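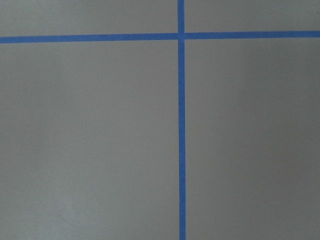

Hi all, and hi Selim especially, I've been chewing on your message since Monday night and finally have something useful to say about the wrist camera calibration. Short version: I think the drift you're seeing is in the time stamps, and the hand-eye math is fine. I spent last evening rewriting the little check we use for this, the one that looks for two strips of blue tape crossing on a gray surface and reports where the crossing lands in the image. It's about as low-tech as a target can get, but it has one big thing going for it: I can run it in the middle of a working day without digging out the printed board and finding a flat spot for it. The crossing sits up and to the right of center from the pose I was using, and it's a decent test of whether the line fit holds up when three of the four arms are long enough to trust and one is a stub.

I'll quote your original below so people who joined the list recently can follow along, and then go through it bit by bit.

> **From:** Selim Kahraman
> **Subject:** wrist cam offset changes between runs??
>
> Hello everyone,
>
> I have an odd one. I'm on the current Broltesora release with the Huvon driver, camera on the wrist, nothing exotic. I run the hand-eye calibration and it converges nicely. I run the same pick program right afterwards and everything lands where it should. Then I turn the speed up and the targets shift, always in the direction the arm was traveling. If I go back to slow, it's good again.
>
> I have redone the calibration more times than I want to admit. I've also checked the camera mount and it's tight. Eylül suggested I look at the lens parameters, so I redid those too, no change.
>
> Two questions:
>
> 1. Does anybody have a quick way to check the camera-to-wrist transform without the full board procedure?
> 2. Is there a known problem with the Huvon driver and image timing? I found an old thread but it ended without an answer.
>
> I'm happy to share logs. I have 218 images from the last run with joint states next to each one.
>
> Selim

OK so, starting with your first question.

**The quick check**

What I do is park the arm at a saved pose over the tape, grab an image, find the crossing, and compare it to where the model says it should be. Then I do it again from a different approach direction, and again at a different speed. If the transform is wrong, you get an error even when the arm is standing still. If the timing is wrong, standing still looks perfect and you only see the error while moving. From what you wrote, you've pretty much run that experiment already with your pick program, just with more steps in between!

The detector goes like this:

- threshold on hue, pretty generous (the blue is saturated enough that you don't have to be fussy)
- throw away any blob below a minimum area, so specks of dust or lint don't get a vote
- collect edge points on both sides of each strip
- fit a line to each side, then take the middle line between the two
- intersect the two middle lines

The old version fit one line per strip straight through the blob pixels, and that was a mistake on my part. Look at the lower piece of the vertical strip, it starts with a tiny sideways offset compared to the piece above the crossing. Separate bits of tape, I'd guess. The old fit averaged the pieces together and the answer moved depending on how much of each one was in view. So you'd shift the camera a hair and the "crossing" would wander off for no good reason.

The new version takes the vertical line from the longer piece only, and ignores everything within a margin of the junction, where the overlapping edges get a bit messy. The margin is a parameter called `junction_skip`. I left it fairly large. You lose some points, but you have plenty along the long arm anyway.

One more thing to watch. The strips get a little wider or narrower across the image because the camera isn't looking perfectly square at the surface, at least that's my reading of it. If you fit both sides independently that's fine. If you force them to be parallel (which I also did in the old version, sorry) you bake a small error into the result. Please don't force them to be parallel.

Also, don't assume the strips meet at a right angle. The check never needed that, it only wants the point. Bülent asked me once if we could pull rotation out of it too, and you can, sort of, relative to an earlier image of the same tape. For absolute rotation use the board.

**The brightness thing**

Zübeyde raised this off-list so I'll answer it for everybody. Yes, a plain grayscale threshold works on a good day. The reason I moved to hue is that the gray isn't even. It goes lighter toward the lower left, with a faint greenish patch, and the part above the horizontal strip is a touch darker and bluer. None of that is dramatic, but "bluer" is exactly the direction you don't want your background to go when you're looking for blue. So I check saturation as well as hue, and the background drops out.

I keep auto white balance off. With it on, the camera reacts to how much blue is in view and you end up chasing your own threshold around.

**The timing problem**

Now your second question, Selim, and I think it's the real one. Yes, I believe there's something going on with the Huvon driver. Here's how it looks to me.

The driver stamps an image when it arrives on the host. The joint states get stamped on the controller side and then translated. Between those two there's exposure, transfer, and whatever queue the image sat in. At slow speed it hardly matters – the arm hasn't gone anywhere in the meantime. At full speed the wrist has moved on, and the lookup pairs your image with a pose the camera hadn't reached when the picture was taken. Your targets then get shifted in the direction of travel. Sound familiar?

You can test it from the logs you already have. Take your 218 images, keep the ones where a fixed target is visible, and for each one compute where the target would be in the base frame. Then do it again with the image times moved back a few milliseconds, and again, and so on. Plot the spread of the target position against the shift. If I'm right you'll get a clear dip somewhere that isn't zero. If I'm wrong the curve will bottom out at zero or just sit there flat and I'll owe you a coffee.

There's a small script for it in the tools folder, `sweep_offset.py`. Use it like this:

```
python sweep_offset.py --log run_dir --target cross --step 2
```

The step is in milliseconds. I'd start with 2 and only go finer once you see the dip. It reads the joint states sitting next to the images, so your layout should work as it is. If it complains about missing fields, it's almost always the frame name in the header. Taner had that too, and the fix was to set `camera_frame` by hand in the config.

Once you have the number, put it in `image_time_offset` and restart the node. It does need the restart, the value isn't picked up live (there's a ticket for that, it's been open forever, it may be mine).

**What I would not do**

Please don't fold the offset into the calibration itself. I know it's tempting, and somebody at Van Hecke did post a patch a while back that solves for the transform and the delay together. It's clever, and if your poses have enough speed variation in them it probably behaves. With a normal set of calibration poses, where the arm stops for every image, the solver has nothing to tell it what the delay is. It'll hand you back a number anyway, and a very confident one.

And I wouldn't average over several images as a workaround either. All of them are late, so the average is late too.

**Loose ends**

- The new detector is on the `cross-check` branch. I ran it over my own archive of 1,497 images. It gave no answer on 5 of them, and those were all ones where the crossing was outside the view. I'm happy with that. I'd much prefer no answer to a made-up one.
- It'll extrapolate if you ask it to, with `allow_outside: true`. I leave that off.
- I haven't tried it on anything other than blue tape on gray. If your surface at Virport is a different color, check the hue plot first before you trust the output.
- Eylül, you asked whether this replaces the nightly board routine. No, keep that. I treat the tape check as the thing you run when you have a bad feeling and a spare minute.
- If anyone wants to review the line fitting code, please do. The weighting near the image border is a bit hand-wavy and I'd like somebody to poke at it before I merge.

Selim, send me the sweep plot when you have it, even if it looks like noise. And if you could say which image transport you're using, that would help, I forgot to ask. Compressed adds its own delay on top, and it's not the same from one image to the next, so the dip gets wider and harder to read.

Cheers,
Taner Coşkun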